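# How to Load a Small Dish Rack Without Starting an Avalanche
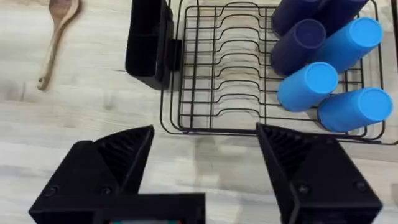

**Do you need to dry everything with a towel before it goes in the cupboard?**

Only the things that hold a puddle. Plates and forks will sort themselves out if you leave them alone, but a cup with a deep base keeps a spoonful of water in there all night and then pours it down your sleeve in the morning.

I have washed dishes by hand in three apartments, the current one on Swanson Street, where the kitchen was evidently drawn by someone who ate out. In that time I have owned one dishwasher (it leaked) and four racks. What follows is the method I arrived at, mostly by breaking saucers.

## Before you wash anything

Empty the rack. All of it, including the lid that has lived at the back since September. Loading clean wet dishes on top of clean dry dishes gets you one big pile of wet dishes and an argument.

Scrape, stack by type, and run the hot water. Glasses go first, then cups, then silverware, plates, and last of all the pan you've been pretending not to see.

## Plates

1. Start with the largest plate and stand it in the slot farthest from where you're working. You'll be reaching over everything else otherwise.
2. Face them all the same direction. Bowls in the mix can face the other way if they must, but give them a free slot on either side.
3. Skip a slot between dinner plates if you have the room. Plates that touch stay wet where they touch.

Wavy wire dividers are made for plates of ordinary thickness. My handmade ones from the Collolham craft fair are closer to paving stones, and they lean. I put them at the end and let them lean on the rim.

## Cups

Plastic cups weigh nothing, so they go wherever the last thing you put down sends them. Piled on their sides at one end of the rack, like the blue ones in my photo, they stay put fairly well and air gets into the open ends. Tip the rims down a little as you set them in. A cup lying dead level will keep its puddle.

Don't nest them while they're wet. Two wet plastic cups pushed together become one cup, permanently, and you'll be running hot water over the outside and swearing.

If you've got a lot of cups and no plates that night, spread them out. The slots won't be offended.

## Silverware

A caddy that hooks on the side is worth having -- it frees up the whole floor of the rack. If yours has a divider, put forks and spoons on one side and the odd stuff (peeler, whisk, the tiny spatula) on the other.

- Handles down for forks and spoons.
- Blades down for table knives.
- Sharp knives don't go in at all. Wash, dry, put away.

Don't overfill it. A heavy caddy on a light, empty rack can tip the whole business toward the floor, and I have the chipped tile to prove it.

## Afterward

Give it 90 minutes with a window open, longer in muggy weather. Shake the water out of any cup bases, wipe the counter under the wires, and put everything away before bed.

Once a week, wash the rack itself. Take the caddy off, scrub the bottom of it with an old toothbrush, and try not to think about what that stuff was.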